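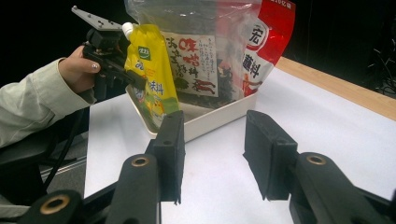
My grandmother's jug came to me in a shoebox stuffed with old dish towels, and for the better part of eighteen months it stayed in there, on the top shelf of the hall closet, next to the iron. I'm a little ashamed of that now. I had always thought of it as the ugly jug (sorry, Grandma!), the one that stood on her windowsill with wooden spoons in it and got dusted maybe twice a year.

What got me to take it down was a chipped cereal bowl, of all things. I was hunting for a towel to wrap it in before it went in the trash, and I grabbed one from the shoebox, and out rolled the little lid I didn't even know the jug had. A lid! It has a knob shaped like an acorn, and one side of the acorn is worn almost bare from being picked up and put down by people I never met.

So I sat on the floor with it for a while and really looked. It's stoneware, a heavy brown-gray color, with hunting dogs running around the middle in raised white clay and a band of grapevine up near the lip. The handle is the fourth dog, a long skinny one with his front paws up on the rim as if he's hoping for a sip. The glaze has a pebbly feel, a bit like the skin of an orange. And when I turned it over there was a number scratched into the bottom, 1826, which made my heart jump, I'll admit it. I was already telling my sister on the phone that we had a jug from the time of John Quincy Adams.

Well. I wrote to Yesenia Galindo, who used to run the pottery table at the Doveck antique fair and knows more about salt glaze than anyone I've ever met, and I sent her a long email with all my measurements. She wrote back that same evening, very kindly, and told me to slow down. A number scratched in the base is very often a pattern number, she said, or a shop's stock number, and dogs of this sort went on being made for many decades. Going by the shape of the handle and how crisp the vine is, her guess was that it's from the 1870s or later. She did say she would need to hold it to be sure.

I was let down for an hour or so and then I wasn't, because by then I was completely hooked. I've been reading everything I can get my hands on. The white figures were pressed separately in small molds and then stuck onto the damp jug with a bit of watery clay, and if you run your thumb along the edge of a dog you can feel where somebody smoothed it down. On mine, one dog has a back leg set a touch too high, so he looks like he's hopping. I love him the best of all of them.

There's a piece of family history in this as well, though it's a thin one. My mother remembers hearing the name Kwiatkowski in connection with the jug. They were neighbors of my great-grandmother's, and either they gave it to her as a wedding present or she bought it when they sold up and moved away. Mom has told it both ways in the same afternoon. I'd like to believe in the wedding present, but my great-grandmother was a great one for a sale.

As for its condition, there's a hairline crack that starts under the spout and runs down an inch or so, and a chip inside the rim of the lid. I washed it in lukewarm water with a drop of dish soap and a soft old toothbrush around the dogs, and I let it sit upside down on a towel overnight. Please don't put anything like this in the dishwasher. My aunt did that with a gilded teapot back in 2000 and she still can't talk about it.

I'm not planning to sell it, for those of you who will ask (and I know you will, Linda). Yesenia has offered to take a look at it in March when she's passing through, and I'm going to make her a lemon cake and try very hard not to hover. Until then the jug is on my kitchen windowsill with the lid on, well back from the edge. The wooden spoons have had to make do with a coffee can.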